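Sorting Your Sports Clothes

Why do clothes get sorted before they are put away? A pile hides things. Shorts can end up inside a shirt, and you won't find them on game day.

Start with a flat, clear spot and lay each piece on it. Shake it out. Look for the waistband – the stretchy part at the top of shorts. Elastic bunches the cloth up, so pull it straight with both hands. Then fold one leg over the other.

Shirts come next. Sleeves go in first, then the bottom comes up to the neck.

Marar Junior Sports Club – Kit Room Pages

Contact us | © 2020 Marar Junior Sports Club | Back to top
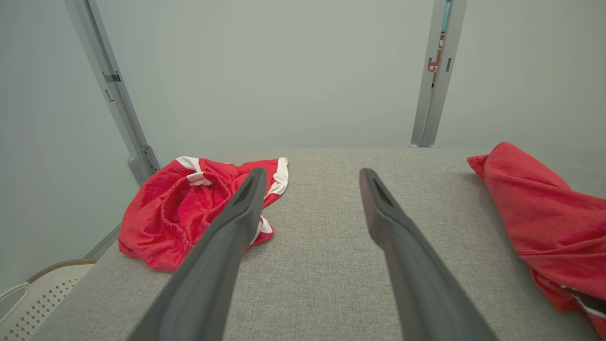 Marar Junior Sports Club, Kit Room Team

Red shorts with white trim, still crumpled, and more red clothing to fold.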